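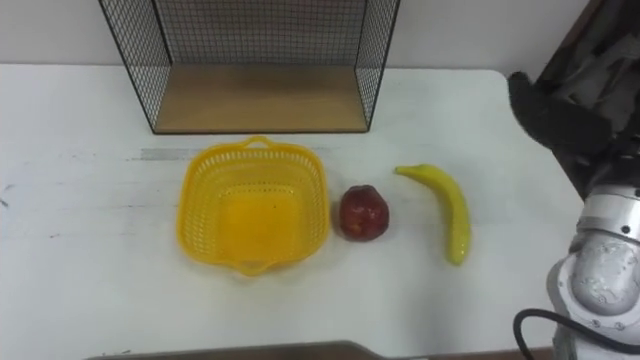 Coastal wetlands: how salt marshes and mangroves build soil
Speaker notes, Saturday session, room opens 10 minutes before start

Slide 1. Opening
Give the title and go straight to the definition. A coastal wetland is land flooded by seawater often enough that only salt-tolerant plants grow on it. The two types in this talk are salt marsh, found mostly in cooler regions, and mangrove forest, found mostly in the tropics and subtropics. Mention that the ranges overlap in a few places, such as the Gulf coast of Florida. Thank Houda Mansour for the map.

Slide 2. Where the soil comes from
Two sources. Mineral sediment arrives with the tide and settles when stems slow the water down. Organic matter comes from roots that die in place. Waterlogged soil holds very little oxygen, so dead roots decay slowly and build up as peat. Keep the sulfate chemistry for questions. Point to the dark band in the core diagram — it is the root layer.
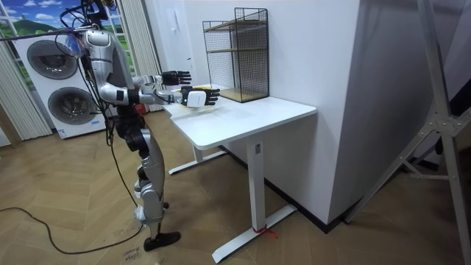
Does a marsh survive when the sea level rises?
It depends on how fast the surface gains height. If sediment and roots add height as fast as the water rises, the marsh stays in place. If they fall behind, the plants are flooded too long, die back, and leave open mud or shallow ponds.

Slide 3. The Esau plots
We have 22 plots along the Esau inlet, split evenly: 11 on the seaward edge and 11 on the upper marsh. Each has a marker layer of white feldspar laid on the surface. New soil collects on top, and we cut a small plug to measure the thickness above the marker. Mohcine Filali did the cutting in July. State clearly that the marker measures surface deposits only. It does not record sinking of the layers underneath, and for that we use the rod benchmarks.
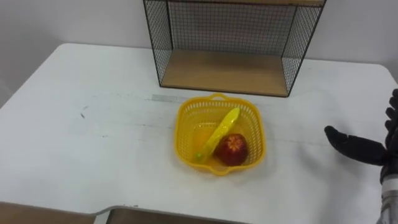

The benchmarks are steel rods driven down until they will go no farther. A level arm is fitted to the top and pins are lowered to the soil. The difference between pin readings on two visits gives the change in height. Subtract that from the marker thickness and the remainder is shallow sinking. Show the worked line on the slide and read it once, slowly. Skip the error terms unless Bouchra Hamdy's group is in the room.

Slide 4. Zonation
Low marsh floods on nearly every high tide. High marsh floods mainly on the larger spring tides. The plants sort themselves by how much flooding and salt they can stand, and the borders can be sharp. In mangroves the pattern is less tidy. Prop roots and breathing roots both supply air to tissue buried in mud; show one of each.

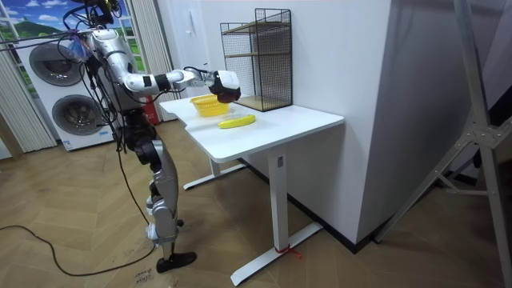

Mounir Bouzid
Field lead, Foltus Wetland Survey

Slide 5. Limits and next steps
Three seasons of readings are too few for a trend — say so before someone asks. A storm can leave more sediment in one day than a calm year does. The next round adds plots behind the old dike at Abdel Rahman, where tidal flow is restricted. Leave the plot map up during questions.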